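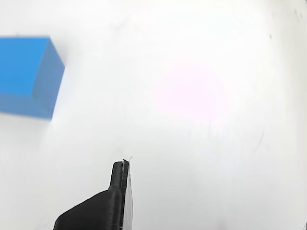 흰 바닥 위의 파란 정육면체

영화 > 읽을거리 > 자주 묻는 질문 > 감독판·복원판·재개봉

인쇄하기 | 이메일로 보내기

감독판, 복원판, 재개봉에 대해 자주 들어오는 질문

최종 수정 04/11/2018

메일함에 비슷한 질문이 계속 쌓여서 한데 모았습니다. 질문은 보내 주신 문장을 조금 다듬었고, 답은 제 생각입니다. 업계 사람이 읽으면 억울한 대목도 있을 텐데, 반박 메일도 받습니다. 다만 보도자료를 붙여 넣은 반박은 읽다가 닫습니다.

감독판이 나왔다고 하면 일단 극장판보다 낫다고 봐도 되나요?

저는 그렇게 보지 않습니다. 감독판이라는 말에는 제작사가 멋대로 잘라 낸 걸작을 드디어 되찾았다는 이야기가 딸려 옵니다. 정말 그런 경우도 있습니다. 하지만 편집실에서 감독 본인이 빼자고 한 장면이 몇 년 뒤 감독판에 들어가 있는 걸 보면 이 이름을 누가 붙였는지 궁금해집니다. 대개는 파는 쪽이 붙입니다.

<스톨타리(Stoltari)>를 떠올려 보시면 됩니다. 시야봉가 들라미니(Siyabonga Dlamini) 감독의 이 영화는 감독판이 극장판보다 17분 깁니다. 늘어난 시간의 상당 부분은 주인공이 항구로 걸어가는 길, 그리고 형과 말없이 밥을 먹는 저녁에 쓰입니다. 밥 먹는 장면은 좋습니다. 그 장면이 있어야 나중에 형이 문을 잠그는 이유가 이해됩니다. 항구로 가는 길은 왜 그렇게 오래 걷는지 두 번을 봐도 모르겠습니다. 좋아하는 분들은 거기서 인물의 시간이 느껴진다고 하시는데, 저는 제 시간이 느껴졌습니다.

그러니까 감독판을 볼 때는 무엇이 늘었는지부터 알아보시기를 권합니다. 상영 시간만 적어 놓고 무엇이 달라졌는지는 한 줄도 안 쓴 홍보물이라면, 저라면 기대를 좀 내려놓고 갑니다.

<스톨타리>는 판본이 몇 개나 있는 건가요? 어디는 둘이라고 하고 어디는 셋이라고 합니다.

제가 확인한 것은 셋입니다. 영화제에서 튼 첫 판본, 개봉 때의 극장판, 그리고 나중에 나온 감독판입니다. 둘이라고 쓰는 곳은 영화제 판본을 빼고 세는 것 같습니다. 배급사 쥘토비에(Jultovier)의 안내문도 그렇게 되어 있습니다.

영화제 판본이 감독판과 같다는 글이 돌아다니던데 그건 틀렸습니다. 첫 판본에는 마지막 전화 통화가 없습니다. 화면이 꺼진 전화기에서 끝나 버립니다. 저는 이쪽 결말이 제일 낫다고 생각하는데, 정식으로 볼 방법은 지금 없습니다. 영화제에서 한 번 보고 쓴 메모에 기대고 있으니 제 기억도 그만큼만 믿어 주세요.

"최종판"이나 "완전판"은 감독판과 다른 말입니까?

법으로 정해진 말이 하나도 없습니다. 감독판도, 최종판도, 완전판도, 확장판도 포장지에 적는 사람 마음입니다. 확장판은 그나마 정직한 편입니다. 길어졌다는 것 말고는 약속하는 게 없으니까요. 완전판이라고 적힌 물건을 사고 나서 몇 년 뒤 "진짜 완전판"을 또 산 분들이 계실 겁니다. 저도 그중 하나고, 먼저 산 쪽은 중고로 내놓았는데 아직 안 팔렸습니다.

최종판이라는 이름에는 감독이 더는 손대지 않겠다는 뜻이 들어 있는 것처럼 들립니다. 감독이 살아 있고 판권이 움직이는 동안에는 그냥 이번 판이라고 읽는 게 속 편합니다.

복원판은 무조건 봐야 하나요?

원래 상태가 얼마나 나빴느냐에 따라 다릅니다. 소리가 갈라지고 자막이 날아가던 영화가 멀쩡해져서 돌아왔다면 당연히 반가운 일입니다. 예전에 본 적 있는 영화라도 다시 갈 만합니다. 반대로 멀쩡하던 필름을 새로 스캔해 놓고 복원이라고 부르는 경우에는, 새로 스캔했다고 하면 될 일입니다.

더 곤란한 것은 색입니다. 요즘 복원판 가운데 상당수가 비슷한 색을 띠고 돌아옵니다. 그림자는 청록으로 가고 살은 주황으로 갑니다. 원래 그런 색이었다고 설명하는데, 원래의 색을 기억하는 관객이 얼마나 되겠습니까. 저도 장담 못 합니다. 다만 서로 다른 나라에서 서로 다른 촬영감독이 찍은 영화들이 원래부터 다 같은 색이었다는 말은 믿기 어렵습니다.

색이 바뀐 건지 제 기억이 틀린 건지 어떻게 구별하나요?

집에서 확실하게 구별할 방법은 없다고 생각합니다. 옛날 비디오나 옛날 디스크를 꺼내 비교하는 분들이 많은데, 그쪽도 누군가 한 번 손을 댄 결과물입니다. 비디오 색이 기준이 될 수는 없습니다. 극장에서 본 기억은 더 믿을 게 못 됩니다. 램프가 낡은 극장에서 봤다면 모든 장면이 해 질 녘이었을 테니까요.

그래도 의심해 볼 실마리는 있습니다. 낮 장면의 흰 셔츠나 흰 벽을 보세요. 영화 내내 흰 것이 한 번도 희지 않으면 누군가 전체에 색을 얹었을 가능성이 있습니다. 처음부터 그렇게 찍은 영화도 있으니 이것만으로 결론을 내리지는 마시고요. 촬영감독이 그 무렵 남긴 인터뷰가 있으면 같이 읽어 보시는 게 낫습니다. 수십 년 뒤에 복원판 홍보를 하면서 한 인터뷰는 좀 깎아서 들으시고요.

필름 입자를 지운 복원은 왜 그렇게 싫어하시나요?

얼굴 때문입니다. 입자를 지우면 화면이 깨끗해지는데 그 깨끗함의 값을 배우 얼굴이 치릅니다. 주름이 사라지고 수염 자국이 뭉개지고, 나이 든 배우가 밀랍처럼 번들거립니다. 눈가에서 연기를 하는 배우라면 연기가 지워지는 셈입니다.

웡수완(Wongsuwan)에서 작업한 복원판들을 두고 칭찬과 욕을 번갈아 쓴 것도 이것 때문입니다. 초기 작업은 입자를 거의 건드리지 않아서 좋게 썼습니다. 작년 것은 실내 장면이 눈에 띄게 매끈했고 그래서 나쁘게 썼습니다. 변덕이라는 메일을 받았는데 결과물이 달라졌으니 평이 달라진 것뿐입니다. 같은 회사 이름이 붙어 있어도 예산과 담당자는 작품마다 다를 테니, 회사 이름만 보고 믿거나 거르지는 마세요.

4K라고 적혀 있으면 다 같은 4K인가요?

다릅니다. 무엇을 4K로 했는지가 빠져 있는 경우가 많습니다. 원본 네거티브를 4K로 스캔했을 수도 있고, 상영용 프린트를 4K로 스캔했을 수도 있고, 예전에 만들어 둔 2K 자료를 키워 놓고 4K라고 했을 수도 있습니다. 마지막 것은 복사본을 큰 종이에 다시 복사한 것과 비슷합니다. 종이는 분명히 큽니다.

상영관 문제도 있습니다. 4K 복원판을 2K 영사기로 트는 극장이 드물지 않습니다. 포스터에는 4K가 크게 적혀 있고 상영관 정보에는 영사기 이야기가 없습니다. 전화로 물어보면 알려 주는 극장도 있고, 질문 자체를 처음 듣는다는 극장도 있습니다. 영화가 좋으면 2K로 봐도 좋습니다. 저는 표시를 문제 삼는 겁니다.

재개봉 포스터에 적힌 "최초 공개"는 믿어도 됩니까?

무엇이 최초인지 뒤에 붙은 말을 끝까지 읽으세요. 국내 극장 최초, 디지털 상영 최초, 무삭제 최초, 새 자막으로는 최초. 글씨가 작아질수록 조건이 늘어납니다. 거짓말은 아닙니다. 그렇게 조건을 달면 무엇이든 최초가 될 수 있습니다.

무삭제라는 말도 마찬가지로 봅니다. 예전에 잘렸던 영화인지부터 알아보시면 됩니다. 한 번도 잘린 적 없는 영화가 무삭제로 돌아오는 것을 저는 여러 번 보았습니다.

재개봉 때 주는 포스터나 엽서를 받으려면 첫 주에 가야 하나요?

대체로 그렇습니다만 저는 이 질문에 제일 성의 없이 답합니다. 엽서를 받으러 갈지 영화를 보러 갈지는 각자 정하실 일입니다. 한 가지만 말씀드리면, 첫 주에는 첫 주용 엽서를 주고 둘째 주에는 다른 엽서를 줍니다. 같은 영화 표를 두 장 파는 방법으로는 꽤 싼 방법입니다. 알고도 두 번 가시는 거라면 말릴 이유가 없습니다. 저도 <스톨타리> 때 두 번 갔습니다. 엽서는 못 받았습니다.

히텔(Hitel) 평점이 높은데 왜 혼자 점수가 낮으신가요?

이 질문이 제일 많이 옵니다. 말투만 조금씩 다릅니다.

재개봉작의 관객 평점은 원래 높게 나옵니다. 예전에 그 영화를 좋아했던 사람들이 표를 사서 들어가기 때문입니다. 싫어했던 사람은 안 갑니다. 그러니 거기 찍힌 숫자는 영화의 점수라고 하기도 어렵고, 복원 상태의 점수는 더더욱 아닙니다. 추억의 점수에 가깝습니다. 추억에 점수를 매기는 것이 나쁘다는 말은 아니고, 그걸 보고 처음 보는 사람이 표를 사면 당황할 수 있다는 말입니다.

히텔은 원래 개봉 때의 평과 재개봉 때의 평을 한 페이지에 섞어 둡니다. 판본도 구분하지 않습니다. <스톨타리> 페이지에 가 보면 극장판이 짧아서 좋다는 평 바로 아래에 감독판이 너무 길다는 평이 있고, 둘이 합쳐져서 하나의 평균이 됩니다. 이 평균이 무엇을 뜻하는지 저는 모르겠습니다. 판본별로 나눠 달라고 문의를 넣었더니 소중한 의견 감사하다는 답이 왔습니다.

그러면 평론가 별점은 믿을 만하고요?

그것도 적당히 보세요. 제 별점까지 포함해서 하는 말입니다. 재개봉작에 낮은 점수를 주는 평론가는 별로 없습니다. 이미 고전이라고 정해진 영화에 낮은 점수를 주려면 이유를 길게 써야 하는데 원고료는 같습니다. 그래서 다들 다시 보아도 아름답다고 쓰고 맙니다. 저도 마감이 급할 때 그렇게 쓴 적이 있고, 어느 영화였는지는 지금도 마음에 걸립니다.

별점보다는 글에 복원 상태 이야기가 나오는지 보세요. 줄거리와 감독 약력만 있고 화면과 소리 이야기가 없으면, 예전에 쓴 글을 꺼내 손본 것일 수 있습니다.

이 사이트는 배급사에서 돈을 받습니까?

돈은 받지 않습니다. 시사회 초대는 받습니다. 디스크도 가끔 받는데, 받은 디스크로 쓴 글에는 맨 끝에 받았다고 적습니다. 쥘토비에에서는 <스톨타리> 디스크를 보내 주었고 글 끝에 그렇게 써 두었습니다. 그 뒤로는 안 보내 줍니다. 평이 나빠서인지 담당자가 바뀌어서인지는 모릅니다.

공짜로 받으면 너그러워진다는 지적은 맞는 말이라고 생각합니다. 저는 안 그렇다고 말하는 사람들이 제일 너그러워지더군요. 그래서 제 글도 디스크를 받았다는 문장이 있으면 조금 에누리해서 읽어 주세요.

<스톨타리> 디스크를 사려는데 어느 판을 사야 하나요?

디스크 2장짜리를 권합니다. 극장판과 감독판이 따로 들어 있습니다. 한 장짜리는 감독판만 들어 있는데 포장 앞면만 봐서는 알기 어렵고, 뒷면 아래쪽을 읽어야 합니다. 처음 보는 분이라면 극장판부터 보시는 게 좋겠습니다. 감독판부터 보고 지쳐서 그만두었다는 메일을 여러 통 받았습니다.

부록은 기대하지 마세요. 들라미니 감독의 음성해설이 있는데 중반부터 말이 거의 없습니다. 항구로 걷는 장면에서도 조용합니다. 거기서 무슨 말을 하는지 들으려고 끝까지 켜 두었는데 말입니다. 제작 과정 영상은 예고편을 길게 늘인 수준입니다. 소책자에 실린 촬영 일지는 읽을 만합니다. 날씨 때문에 일정이 계속 밀렸다는 이야기, 배를 빌렸는데 다른 색 배가 왔다는 이야기가 나옵니다.

자막이 새로 번역되었다는데 더 나아졌나요?

나아진 데도 있고 나빠진 데도 있습니다. 예전 자막에서 통째로 빠졌던 노랫말이 들어간 것은 좋습니다. 형제가 서로를 부르는 말은 예전 쪽이 나았습니다. 새 자막은 둘이 내내 반말을 하다가 딱 한 장면에서 존댓말을 쓰는데, 번역가의 의도인지 여러 사람이 나눠서 한 흔적인지 알 수가 없습니다. 원래 대사에는 그런 변화가 들리지 않습니다. 제가 그 언어를 제대로 아는 것은 아니니 아시는 분이 메일을 주시면 고치겠습니다.

새 번역이라고 홍보하면서 번역가 이름을 안 밝히는 경우가 아직도 있습니다. 자랑할 만한 번역이면 이름도 같이 자랑하면 좋겠습니다.

흑백판은 또 뭔가요? 컬러로 찍은 영화를 왜 흑백으로 다시 트나요?

저도 묻고 싶은 질문입니다. 감독이 원래 흑백을 생각했다가 투자사 반대로 컬러로 찍었다는 설명이 보통 따라옵니다. 그럴 수 있습니다. 하지만 컬러로 찍기로 한 순간부터 의상도 벽지도 조명도 컬러에 맞춰 골랐을 텐데, 색만 빼면 원래 생각했던 영화가 나오는지는 의문입니다. 빨간 옷과 초록 벽이 똑같은 회색이 되어 사람이 벽에 묻히는 장면을 본 적이 있습니다.

잘된 흑백판도 물론 있습니다. 조명을 세게 나눠 찍은 영화는 색이 빠져도 버팁니다. 그래도 컬러판을 안 본 상태에서 흑백판부터 보실 필요는 없습니다.

극장에서 재개봉을 보는 게 집에서 보는 것보다 낫긴 한가요?

좋은 극장이면 낫습니다. 당연한 말 같지만 재개봉작은 작은 관, 이른 아침이나 늦은 밤에 걸리는 일이 많습니다. 화면비가 안 맞아 위아래가 잘린 채 상영된 적도 있고, 앞 회차 설정 그대로 소리를 틀어서 속삭임이 고함처럼 나온 적도 있습니다. 그럴 때는 나가서 직원에게 말씀하세요. 참고 본 다음 집에 가서 저에게 메일을 주시면 제가 할 수 있는 일이 없습니다.

집에서 보는 쪽도 만만치 않게 엉망입니다. 텔레비전의 움직임 보정 기능을 끄지 않고 필름 영화의 질감을 논하는 글을 볼 때마다 한숨이 나옵니다. 설정에 들어가 그것부터 끄세요. 제조사마다 이름이 달라서 찾기 어려운데, 부드럽게 해 준다는 말이 들어 있으면 대체로 그 기능입니다.

이번 11월에 한다는 <스톨타리> 재상영은 어느 판본인가요?

극장에 붙은 안내에는 감독판이라고 되어 있고 예매 화면의 상영 시간은 극장판과 같습니다. 둘 중 하나는 틀렸습니다. 쥘토비에에 물어 놓았고 아직 답이 없습니다. 답이 오면 이 항목을 고치겠습니다. 그 전에 다녀오신 분은 형제가 밥 먹는 장면이 있었는지만 알려 주세요. 있으면 감독판입니다.

제 질문에는 왜 답이 없나요?

결말의 의미를 묻는 질문에는 여기서 답하지 않습니다. 아직 안 본 분들이 읽는 페이지라서 그렇습니다. 파일을 어디서 받느냐는 질문에도 답하지 않습니다. 그 밖의 질문은 늦더라도 읽습니다. 판본을 물으실 때는 어느 극장에서 언제 보셨는지, 디스크라면 포장 뒷면에 적힌 상영 시간이 얼마인지 같이 적어 주시면 서로 편합니다.

관련 글
- <스톨타리> 감독판 리뷰: 항구까지 너무 멀다
- 웡수완 복원작을 다시 보다
- 음성해설에서 감독이 입을 다물 때
- 히텔 평점은 누구의 점수인가
- 재개봉 포스터의 작은 글씨 읽기
- 텔레비전 설정에서 먼저 꺼야 할 것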